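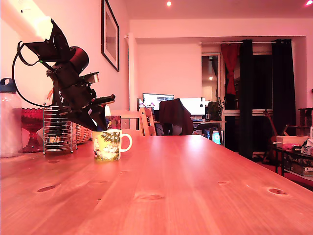 Mugs are my favorite corner of the drinkware world, so I'm happy to be writing this entry for the Plenach household wiki! A mug is a sturdy cup with a handle, made for hot drinks and used without a saucer. Plenty of them carry a printed picture that wraps around the side, like the white one with the yellow illustration, green leaves up top and little rounded white cartoon figures lower down. I have a soft spot for those (plain ones always end up at the back of my cupboard).

Ceramic is the usual material. The clay is shaped, dried, fired, glazed and, most of the time, fired again. Handles are often made separately and stuck on with wet clay, called slip. My first handle, from a Tuesday class with Adi Khoo, fell off in the kiln, and I still have it.

Enamel mugs are steel with a glassy coating, great for camping but they'll burn your lips. Glass ones look lovely with tea. For tea stains, I use baking soda and a damp cloth.

See also: Teacup, Tankard, Saucer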